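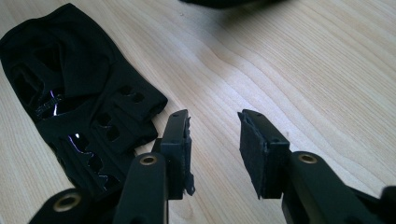 Home | Courses | Handouts | Reading | Contact
Print this page | E-mail this page

Handout 5: Reading a fabric label without falling asleep

Last week we got stuck on knits versus wovens and I promised to write it all out, so I have. Bring this with you in April when we do the swatch test, and bring a pencil, because you'll want to scribble on it.

Start with how the cloth is made. A woven has threads going two ways, over and under each other, like a basket. Pull it straight along the threads and it hardly moves. Pull it corner to corner and it gives – that's the bias, and it's why a skirt cut on the diagonal hangs so nicely. A knit is all loops. Loops can open up, so a T-shirt stretches even when it's pure cotton with no elastic in it at all. I still get people telling me stretch means spandex. Go home and tug on an old cotton tee!

Fiber is a separate question. Cotton can be knit or woven, and so can wool and polyester. When you fill in the swatch sheet please use both columns. "Cotton" on its own only gets you half the points (I was soft about this last term and I regret it).

Now weight. We use grams per square meter, written gsm. The Tiltis shirting in the sample drawer is 70, and you can nearly read through it. The Dhillon canvas is 500 and it broke a needle on my own machine. Most of what you own sits somewhere in between. Don't guess from thickness, by the way. A fluffy fleece can weigh less than a thin, dense twill, and I've seen that one catch out people who have sewn for years.

Holes and seams. Anything you cut into a fabric changes how it behaves. A woven frays at a raw edge, so every opening needs a facing, a binding or a row of stitching. Many knits will sit there quite happily unfinished, though some ladder or curl, and cheap jersey curls like mad. If your design has openings near a seam, leave yourself enough cloth between the two to sew on. I had a student project come apart in the Tudley show for just this reason, and it was lovely work otherwise.

For the swatch test you'll get 2 pieces from the Fomow remnant box. Do these in order:

1. Tug along the length, then the width, then the bias. Write down what happens.
2. Pick at a cut edge with a pin.
3. Weigh it and work out the gsm. Show your sums.
4. Only then look at the label.

Short swatches are fine, but measure them properly. If you cut yours crooked, square it up first and measure again.

Related handouts
Handout 3: Needles and thread sizes
Handout 4: Finding the grain
Handout 6: Shrinkage and pre-washing
Swatch sheet (blank)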